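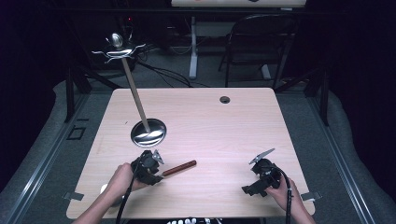
Budget for a second pair of hand-held grippers - sanity check please

gruvport_tim
Hi all, I'm trying to get next year's kit list signed off before July and could do with some opinions. We've got one table with a left and right gripper, both cabled, and it's booked solid. I want a second station the same. My list so far is another pair of grippers, a frame, a desk, and 300 quid for cables and odds and ends. Have I missed anything obvious?

Lallmont
Spares! We got through 6 jaw plates in our first year and I hadn't put a penny by for them. Also 300 for cables is generous, I spent 241 and still have a box of them under the desk.

Ekow Arthur
I'd go the other way on cables to be fair. Ours get tugged all day long and the connectors go first. Keep the 300.
Bigger question - do you need a second frame at all? I'd run two shifts on the one table and put the money towards an arm.

gruvport_tim
Thought about shifts, but my lot all want to be home by 5 and I don't blame them. The arm is a separate pot of money (I hope).

nutsugah
Don't agree with Ekow, sorry. One table means one breakdown stops everybody. Get the second one, but ask Kandow for a price on both pairs serviced together, they knocked 80 off ours just for asking.

Ekow Arthur
Fair point on breakdowns. Still think two shifts is cheaper, but I'm not the one doing the rota!

Lallmont
And budget for props. Stands, rods, all the little bits people pick up. They walk off.

gruvport_tim
Props weren't on the list at all, cheers. Adding those and the jaw plates tonight, and I'll ring Kandow in the morning.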